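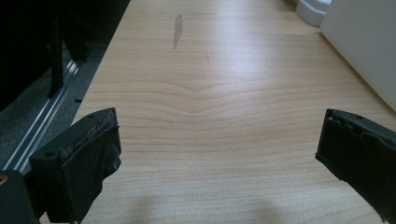

Arango pension fund to move property holdings to outside manager

April 5, 2022

The Arango Staff Pension Fund has appointed Clornero to manage its directly held property, ending an arrangement under which the buildings were looked after by the fund's own office.

The mandate covers 18 properties, mostly small offices and light industrial units, and takes effect once the leases have been reviewed. It runs for 36 months, with an option to extend by a further two years.

The fund's board agreed in January to put the work out to tender. Bids were scored on fees, experience with smaller buildings and the quality of reporting to members. Desix, which has valued the portfolio each year, did not bid and will carry on as valuer.

The fund has owned property directly since 2000, when it bought its first warehouse. Its office has handled rents, repairs and lettings ever since, but the board said in a notice to members that the work had outgrown the staff available. Two posts in the office will transfer to Clornero on existing terms.

Listed shares and bonds are not affected. These remain in pooled funds run by Gillatura, whose contract was renewed last year.

Clornero will be paid a fixed annual fee, with no performance element. It may arrange repairs and renew existing leases, but any purchase or sale will still need the approval of the board. The firm will report every quarter, and a short version of each report will go on the members' website.

Contribution rates and benefits stay the same. Tenants will be told in writing where to send rent and whom to contact about repairs, and should carry on using the current details until then.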